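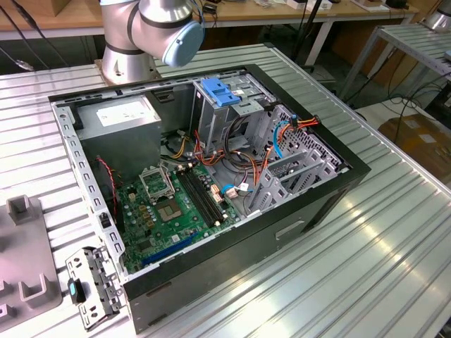
4/1/22
By Mohcine Hamdy

Bench notes: stripping office towers for parts

The Hedegaard offices replaced their desktops in September, and the old towers have been coming to the Dakau workshop in batches since then. Six are still to be stripped. This item covers the order of work for the remaining machines and the points where parts have been damaged so far. Readers who only collect finished parts can skip to the section on storage.

Position and access

Lay the tower on its side with the open side up. The slatted aluminum bench is the best surface for this, as dropped screws stay in the grooves and can be picked out with a magnet. Unplug the mains lead and hold the power button in for a few seconds before the panel comes off. Panels go in the rack under the bench with the asset sticker facing out. The number on the sticker is the one that goes on the job sheet; the last tower logged was 3663.

Processor and memory

These come out first. Release the lever on the socket, lift the retention frame and take the processor straight up by its edges. Leave the frame open on boards that are going for metal recovery. On boards that are to be kept, close it again and fit a plastic cover. The contacts in this type of socket bend under very light pressure, and a bent contact can seldom be straightened well enough to pass a test. Two boards were lost this way in the first batch, both to a screwdriver laid down inside the case.

Memory modules are released at the clips and pulled evenly from both ends. They are tested together on the Flarkon rig and logged by capacity. 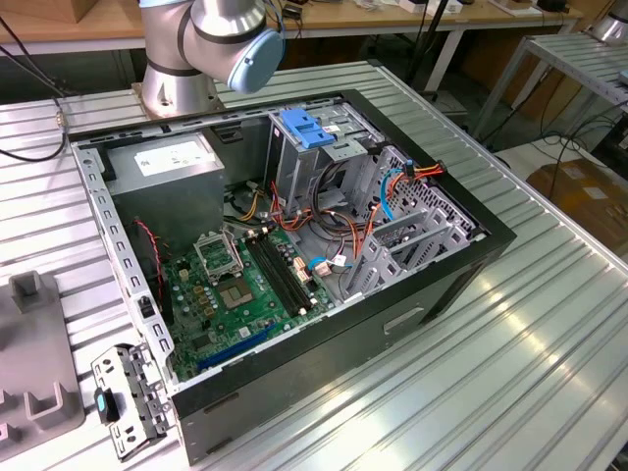
Tower on the bench with the socket frame open and the power supply and drive cage still in the chassis.

Cables

Most of the time on each machine goes here. The power supply loom crosses the middle of the case to the drives, and it catches on the cage if the supply is pulled before the loom is free. Disconnect in this order:

1. Data cables, at the drive end and then at the board. Press the latch where there is one. Do not pull on the wire.

2. Drive power connectors. These are stiff on older machines and should be rocked out along the long side.

3. The main board connector and the processor power connector.

4. Fan and front panel leads. Mark the front panel leads with tape if the board is to be reused, as the pin order differs between models.

Loose ends should be folded back over the power supply before any metalwork is moved. Cut cable ties with flush cutters only. A knife has gone through the insulation on at least one loom, and that loom had to be scrapped. 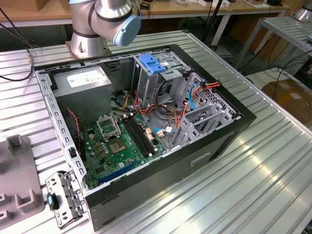
Drive cage

The cage is held by the blue latch on top. Press the latch and ease the cage out, checking that no cable is trapped behind it. Any drive found inside goes directly into the locked Gosero bin with its serial number written on the job sheet. Drives are not tested at the bench.

Storage

Boards go into antistatic bags, one to a bag, and stand on edge in the gray crates. Power supplies are stacked label up, no more than four high. Screws are sorted by thread; the mixed tin now holds around 2000 and will be sorted before the next batch is opened. Shelf 68 is reserved for tested memory and should not be used for anything else. Untested modules stay on the trolley with their job sheet until the rig is free.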